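Rultwood Gripper Pair - build report
Shared workshop, Clellgate. Finished up in June.

What we wanted

Two hand-held grippers, same design, one per hand, so a person can do ordinary tidying jobs and we get the finger motion recorded as they go. Later that goes to an arm, not part of this report. Budget was 300 dollars for the pair, metal stock included. We came in under but only because the workshop had a box of leftover fasteners.

Parts, short version

- printed bodies, black, four versions before the fit was ok
- flat gray metal plates for the fingers, cut on the workshop shear
- jaw, lower, also black
- one cable per gripper, out the back, black
- Gristix board for reading the finger position (one board, two channels)
- grippy tape, various, see problems

Versions one and two cracked at the screw bosses. Three was fine but too fat for anyone with small hands. Four is what we have now. Printing one body took most of a night so every mistake cost a day. Should of printed just the boss section as a test piece, we did that for v4 and it saved loads of time.

Work area

White board on top of the wooden table, so things are easier to pick out from the background. Turns out a bad idea for white objects, see below. Carpet underneath, which eats screws. Curtains at the sides to keep the light the same through the afternoon.

The tasks

Kept it to household stuff. Hairbrush into a basket, spoon into a mug, sock into a box, lid onto a jar. Hairbrush was the one we used for most of the tuning. Reason is the shape: heavy at one end, thin at the other, and you have to decide where to grab it. Grab by the head and the handle goes in first and mostly steers itself. Grab by the handle and the whole thing swings.
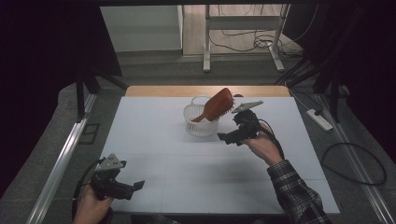 Text: Aebischer

Head grab on the right gripper, handle down into the basket. Left one stays open for this task, it's only there in case the basket needs steadying. We went back and forth on whether to leave the left out completely for one-hand tasks. Kept it in. People hold themselves differently with something in the other hand and we wanted all the tasks to match.

Recording

Gristix board reads both grippers at 30 samples a second. Tried faster, the log filled with repeats, went back. Each run gets its own file, capped at 2000 lines so a forgotten stop button doesn't fill the disk (it did, twice). Final set is 196 runs over all four tasks. Bad runs are kept but tagged, didn't have time to sort them by type.

Problems

Cables. Biggest one by far. They come off the back and loop down past the hand, and if the loop is too short it tugs your wrist when you reach across. Too long and it drags on the table. Ended up with a longer cable than we planned plus a strain relief, just a zip tie and a dab of hot glue. Ugly, works.

Slipping. Smooth things slide on bare metal. Foam tape was good for a day then went flat. Rubber tape lasted but left marks on the brush. Still not solved realy, the rubber is the least bad.

Zero drift. Closed position reads differently after an hour of use. We close both grippers fully before each run and reset. Boring but it fixed it. Forgot on the first batch, had to redo those.

White basket on white board. Fine for the person, bad for our outline script, which kept losing the rim. Gray mat would sort it. We ran out of time to redo the set with one.

Weight. Fine for ten minutes. After that the wrist complains. Version five should move the plate mount back toward the hand.

What is left to do

Compare left and right gripper force, we only measured right. Write the wiring diagram up properly, at the moment it's a pencil drawing taped inside the Rultwood parts drawer. Redo the sock runs. Quieter hinge, the current one squeaks on opening.

Files and print settings are on the Clellgate shared drive in the rultwood folder. Use the v4 body, the v3 one has the same name by mistake, check the date on it before you print.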